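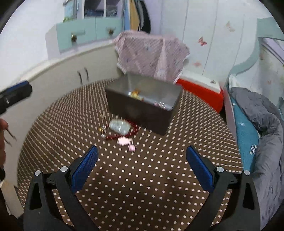 Yu-ting Kwok

Bench notes, small jewelry, April 2025
Sheet 43, continues from the polishing sheet

Purpose: settle on one container for the loose charms and the two or three pieces that are worn often, and fix the order they go in. The zip bags are finished as a system. They keep things apart but everything in them gets handled twice.

Container. Dark brown tin, matte outside, bare silvery metal inside, rounded corners. It came with the Leitão order and had been holding spare thread. Deburred the inner rim with 600 grit, wiped out with a barely damp cloth, left open overnight. The rim had one sharp spot near a corner. It no longer catches on cotton, which is the only test I have for it. No smell left from the thread wax.

Work surface. The round brown table with the white dots. Good points: right height when seated, and reachable from both sides. Bad point: the dots. A small pale charm is harder to pick out against them than against plain brown, and I would put a plain cloth down for anything under 8 mm. Did not do it this time and spent a while looking for a jump ring that was under the tin.

Pieces on the table: the red beaded bracelet, the pale green jade oval, the two pink pigs, the little gold-and-glass charm. Already in the tin: a gold-colored piece in the far left corner and the small pink or translucent bits along the right wall. The bits went in first as they are the most easily lost.

Order for the rest:

1. Gold-and-glass charm. Tweezers, by the metal and never by the glass. Goes on the left with the other gold-colored piece, with tissue between them.
2. Pigs. Right side. These can touch each other.
3. Jade. Flat, center, on a folded square of flannel. It is the heaviest thing here and the one I do not want sliding into a metal wall.
4. Bracelet. Last, laid as a ring around the jade.

The bracelet around the pendant was Genivaldo's idea from the last sheet and I am keeping it. The beads act as a bumper. Laid out that way on the table first, the pair can be checked for size before either one goes in the box. The bracelet then has to be moved separately, because lifting both at once drags the stone.

Tweezers. The Revar pair has serrated tips and will mark soft plating. Used the smooth pair for anything gold-colored. Fingers are better for the jade. Tweezers on a polished oval have no purchase and the stone turns.

Thread. Bracelet elastic checked by eye and by a light pull at the knot. No fraying found. I did not restring. If it needs doing, the Sernis cord is the right diameter and there is enough on the spool. The Varell cord is too stiff for these beads and the knot will not seat inside the hole.

Humidity in the room was 40 percent by the wall meter. No desiccant in the tin for now. Plated pieces are the concern, the stone and the beads are not.

Problems:

- Bare metal floor. Everything slides when the tin is carried. Needs a liner cut to the full footprint, corners rounded to match. Flannel first, felt if flannel creeps.
- No divider. Tissue is a stopgap and will end up crumpled in one corner.
- The pink bits are too small to share a compartment with the pigs. A screw-top bead pot inside the tin would do, if one is low enough for the lid to close.

Genivaldo Magalhães would like the jade in its own pouch. I have no objection, but the pouch has to be soft on the inside and the one we have is seamed right where the stone would sit. He is looking for another.

To do: cut liner, measure lid clearance with the bracelet in place, find the missing jump ring's pair, move the leftover thread to the drawer with the cord.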